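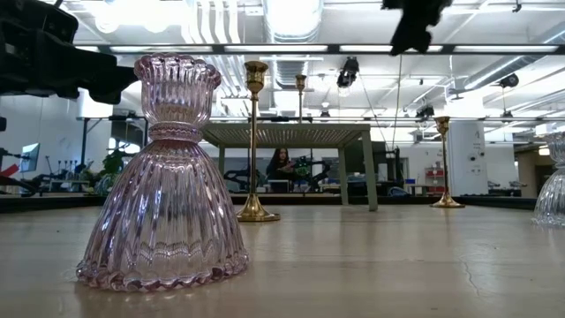
Saturday, May 1, 2021. The Nonivberg Ferry Authority met in regular session this morning to consider the proposal placing its operations under the Druvevum transport department. Between items I looked more than once at the pink glass candle holder, whose ribbed skirt flares out like a bell, and at the tall brass candlestick beside it. Mr. Usmani spoke against the proposal for the full time allotted. I share his view — toll revenue should remain with the crossing. 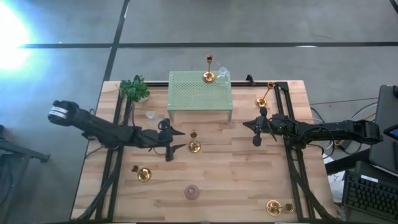 The vote was postponed until October. The department must first account for the 2574 resident passes issued on the Skodton route. I am to draft the letter by Tuesday.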